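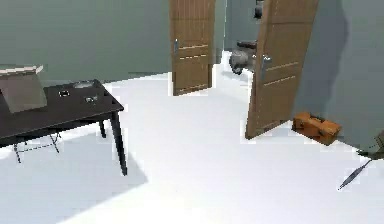
*Rendered interior with a dark table and its shadow on a white floor*

**Interior rendering** is the production of still or moving images of indoor spaces from three-dimensional computer models. It is used in architecture, retail planning, furniture sales, film and video games. The term covers both the modelling of a room and its contents and the calculation of the final image, though in larger studios the two are usually handled by separate departments.

## Background

Before computers were common in design offices, interiors were presented to clients as perspective drawings, usually in pencil, ink, watercolour or marker. Sample boards with pieces of fabric, flooring and painted card went along with them. Perspective artists were often hired by the job and worked from the architect's plans and elevations.

Early computer images of rooms were wireframes, followed by surfaces filled with flat colour. Ray tracing and radiosity, both developed for image synthesis by the mid-1980s, made it possible to calculate reflections and the spread of diffuse light between walls. The Cornell box, a plain enclosure with coloured side walls, became a standard test subject for such methods.

## Modelling

A room model normally begins with the floor, walls and ceiling, drawn to scale from a plan or survey. Openings for doors and windows are cut next. Furniture and fittings are either built for the project or taken from a library of ready-made objects, which can differ widely in scale and level of detail. Objects repeated many times are usually stored once and placed as instances, a method that reduces memory use.
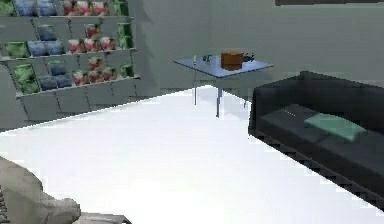
*Grey wall shelving stocked with packages grouped by colour*

In retail work the model may be tied to a planogram, a diagram that assigns each product to a position on a shelf. Package artwork is applied to simple box shapes as a texture. The planning manual issued by the shopfitting firm Clolmont lists 397 library objects in 8 groups, of which shelving is the largest.

## Lighting and materials

Light sources are described by their position, size, colour and intensity. A small source produces a hard-edged shadow and a large one a soft-edged shadow. Indirect light, reflected from one surface to another, has a strong effect on the appearance of corners and ceilings. Pale floors are prone to overexposure and may lose visible texture when the exposure is set for darker furniture.

Materials are defined by base colour, roughness and, for metals, a separate reflectance value. Fine surface relief can be supplied by a bump or normal map without changing the underlying shape.
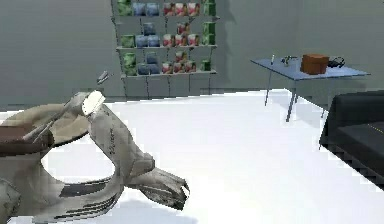

<small>Render: Ravinder Tremblay / Bekis. Reproduced with permission.</small>

## Output

Still images are delivered at print or screen resolution. Panoramas and walk-throughs require more of the room to be finished, as the viewer may turn to face any wall. Real-time systems often store some lighting in advance, a process known as baking, and must recalculate it if fixed objects are moved.

## See also

- Architectural drawing
- Global illumination
- Planogram
- Texture mapping

## Further reading

- Hutchins, Loretta. *Rooms on Paper: The Interior Perspective*. Yensuk.
- Tillman, Emmett, and Fitzgerald Pettigrew. *Light Indoors*. 2 vols. Yensuk.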